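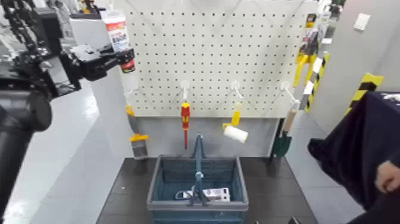 White pegboard, tools along the lower third: putty knife, screwdriver, roller, trowel.

Filed under: Shop Layout

Pegboard notes, short thread. The board is off-white, perforated, with a plain light-gray panel filling the space down to the tabletop.

One row, low. I had two rows until January and never used the top one.

The putty knife hangs handle up and its blade nearly reaches the table. Workable, but a longer knife won't fit on that peg. Measure your longest tool before fixing the row height.

Screwdriver is the insulated red and yellow one. Long shaft, tip down. Anything on the table under it needs to stay shorter than the gap.

The roller is the awkward item. With the cover on, it sits at an angle and swings out to the right. Leave 5 inches beside it.

Trowel last, wooden handle, dark green blade. Efua Fiadzo asked why a garden tool is up there. It gets used for scooping dry filler.

Cartridges don't go on pegs. Tubes like the one with the red and white label belong on a shelf – stored upright, 10 to a box.

Peg hooks are the white Horka ones, pack of 20. Four in use on this row.

Recent threads
Ukumell shelf brackets, load notes
Cleaning a putty knife blade
Drawer or board for screwdrivers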